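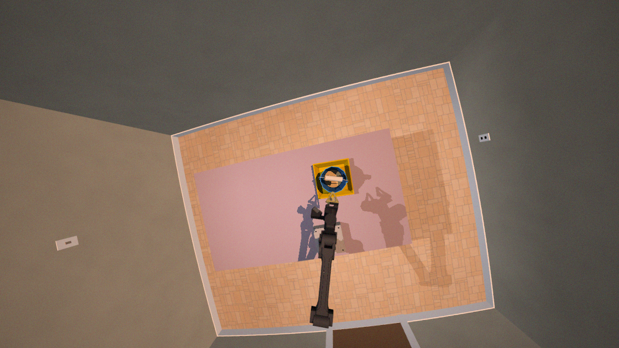
Satinstead, January

Hi all,

Sorry for the slow answer, I've been meaning to write since the last digest came through and then the furnace went out and that ate my week. I'm replying to Peiyu's question about sourdough starters in a cold house, and then I wandered off into rye, so skip to the bottom if you only want the rye.

Peiyu Xiao wrote:
> My starter was going great guns all fall and now it just sits there.
> I feed it at breakfast and by dinner it has maybe three bubbles and
> smells like nail polish remover. The kitchen gets down to 65 at night.
> Same flour, same jar, same spoon. I've been dumping most of it every
> day and giving it fresh flour and I feel like I'm feeding the trash
> can. Is it dying? Should I start over? I was going to bring loaves to
> the Nokstead swap and right now I'd be bringing bricks.
> Also does anyone have a rye that doesn't come out gummy in the middle?

Peiyu, please don't start over! It's cold and it's hungry, and you may be throwing out the yeast faster than it can grow back. If it's slow and you toss most of it every morning before it has come up at all, there's a little less life in the jar each day. I did precisely this my second winter and ended up with a jar of wallpaper paste.

What I'd do is skip a feeding. Stir it, put the lid on loosely, and leave it alone until you see it rise, even if that takes a day and a half. When it finally comes up and just starts to sag, feed it then, and go easy: one part starter, one part flour, one part water by weight. In summer I feed mine one to five to five because it tears through everything, but in January that would bury it.

The nail polish smell usually means it ran out of food a while ago. If you see fuzz, or pink or orange streaks, that's different and it goes in the garbage, jar contents and all. Gray liquid on top is fine. I stir mine back in, some people pour it off, and I can't tell the difference in the bread.

Then find it a warmer spot. Mine lives in the oven with the light on and the door shut, with a sticky note across the knob, which I started doing after I preheated for a frozen pizza one night and cooked the whole thing. (I had a backup in the fridge. Always keep a backup in the fridge!) If your oven light runs hot, prop the door with a wooden spoon. On top of the refrigerator used to be the standard advice and my mother swore by it, but on my newer one the top is no warmer than the counter, so go feel yours with your hand before you trust it.

Warm water helps too, and it costs nothing. Bath warm, no hotter. And swap a spoonful or two of the white flour for whole rye. I keep a bag of the dark stuff from Tkachenko just for this, the coarse one with the paper label, and a sulky starter perks right up on it, normally by the second feeding. 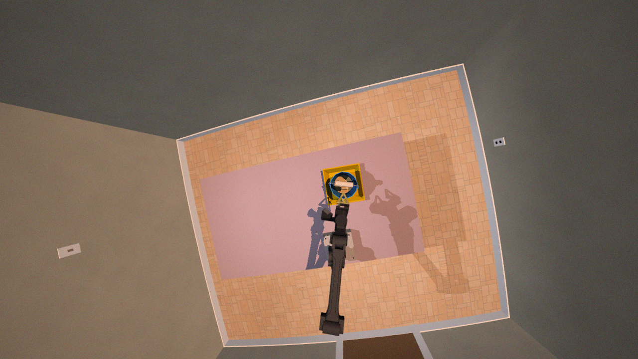

Shiyu Shen

(I'm putting my name up here in the middle because the digest keeps chopping the ends off my messages and last month two people wrote back to ask who I was.)

OK, rye. Gummy rye is something I know far too much about. There are a few ways to get there and I have been down all of them.

The first is cutting it too soon. A wheat loaf you can get away with slicing after an hour if you're weak like me. A loaf that's mostly rye really wants to sit overnight wrapped in a dish towel, and a full day is better. I once cut one warm for my brother-in-law and the knife came out looking like I'd been spreading putty. We ate the same loaf two days later and it was lovely.

The second is underbaking. Rye holds a lot of water and the crust goes dark long before the middle is finished, so you get nervous and pull it. I tent mine with foil once the top is the color I want and give it another 20 minutes. If you have a probe thermometer, use it. I look for 205 in the center and I don't believe anything the crust tells me.

The third, and I think this may be yours, Peiyu, is a starter that isn't sour enough. Rye flour has enzymes in it that chew up the starch while it bakes and turn the crumb to glue, and the acid from the starter is what slows them down. So if your starter is asleep, your rye is going to be gummy however long you bake it. Fix the jar first and bake the rye second. Make pancakes in the meantime.

My weekday loaf, for what it's worth, is 304 grams of whole rye, the same weight of bread flour, a good big scoop of lively starter, 10 grams of salt, and enough water that it's closer to mortar than to dough. Don't try to knead it. Stir it with something sturdy, scrape it into a greased loaf pan, smooth the top with a wet hand, and dust it with flour. When the flour on top cracks like a dry creek bed, bake it. That might be two hours and it might be five at this time of year. I've stopped writing down times in winter, they only make me mad.

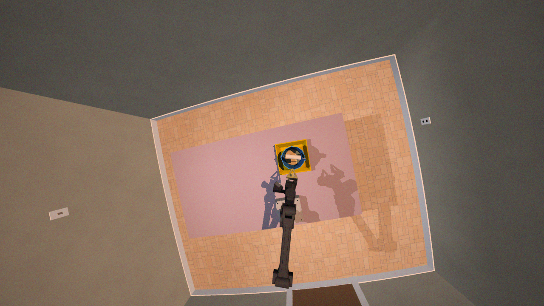
Caraway I leave out, though I know half of you will fight me on that. My husband likes it so every third loaf or so I throw in a spoonful and say nothing. Toasted sunflower seeds are good. Molasses is good too, but a little goes far and it browns the crust faster, so get that foil ready early.

A few leftovers from the last digest while I'm at it. Whoever asked about the Fetska pans, I have the long narrow one and it's fine, it releases well if you grease the corners, but the lid sticks when it's hot and I burned a knuckle on it. I wouldn't buy the lid again. For the person with the very hard water: try a jug of filtered for a week before you go blaming the flour. And on freezing starter, I've never had much luck. Drying it works a lot better for me. Smear it thin on parchment, let it go brittle, crumble it into an envelope. I mailed some to my niece that way and hers is livelier than mine now – a bit insulting.

Peiyu, if it still hasn't moved after three or four days somewhere warm, write to me off list and I'll bring you a jar of mine at the swap. It isn't pretty but it's going strong and I always have too much. Bring a container with a lid that screws down, please, because I've had one open up in the car and that smell stayed in the carpet until spring.

And if anybody has figured out how to get dried rye dough off a wool sweater, I would love to hear about it. I've tried soaking and I've tried picking at it with my fingernails in front of the TV. It was a good sweater.

Shiyu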